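Sillska Residents Help Exchange
Household and Building Matters > Electrical

Breaker trips when two kitchen appliances are used together

Posted by Garnent Tenant, October 31, 2025

I rent a one-bedroom unit in a building managed by Ndlovu Property Services. Since April, the breaker labeled "Kitchen 2" has tripped whenever a toaster and a countertop oven are operated at the same time. Either appliance works without difficulty when used alone. The management office has advised me by letter that the wiring was inspected before my lease began and that the matter is one of "resident usage." I would like to know whether this position is correct, whether a heavier power strip would resolve the problem, and whether I am entitled to request a second circuit. The building is 67 years old. I have not opened the panel and do not intend to do so.

Reply from Joken Electrical Desk

The behavior described is consistent with an overloaded circuit, although a weak breaker or a loose connection cannot be excluded without an inspection.

In many older buildings, the counter outlets share a single circuit. A 15-amp circuit at 120 volts can supply 1,800 watts in total. A pair of heating appliances with a combined rating of 2,000 watts exceeds that limit, and the breaker is designed to open in response. The rating of each appliance is normally printed on a label on its underside or back panel. Residents should unplug an appliance and allow it to cool before turning it over to read the label.

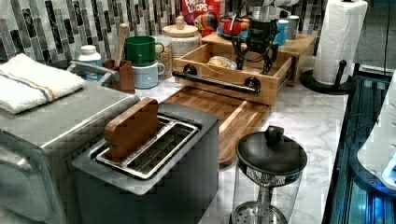
A power strip will not increase the capacity of the circuit. It only provides more places to plug in, and most manufacturers of heating appliances instruct owners to connect them directly to a wall outlet. The same applies to extension cords. Under no circumstances should a breaker be replaced with one of a higher rating unless a licensed electrician has confirmed that the wiring is suited to it. Wire that is too small for its breaker can overheat inside the wall with no outward sign.

The following steps are recommended before further correspondence with management:

Record the wattage of every appliance used on the counter, including small items. A 300-watt blender matters less than an oven, but it should be included in the total.
With the breaker off, note which outlets and lights have lost power. These are on the affected circuit.
Test whether another outlet, fed by a different breaker, is within reach of one appliance without an extension cord.
Note whether the breaker ever trips with a single appliance running. If it does, request an inspection in writing.

Any scorching, buzzing, warmth at an outlet cover, or burning odor should be reported immediately, and the circuit should be left off until it has been examined.

Reply from Unit Owner, North Block

We had the same problem and simply make toast first, then use the oven. It has not tripped since. Our association was quoted $500 per unit for a new kitchen circuit and the motion did not pass.

Reply from Sillska Moderator

With regard to the question of entitlement, requirements differ by city and by the date of the most recent renovation. An older kitchen is often permitted to remain as built until substantial work is carried out. The poster should contact the local building department and ask whether a permit is on record for the unit. Requests to Ndlovu Property Services should be made in writing, with a copy retained.

The earlier reply concerning staggered use is acceptable as a temporary measure. It does not establish that the breaker is in good condition.

This thread remains open to replies from registered residents.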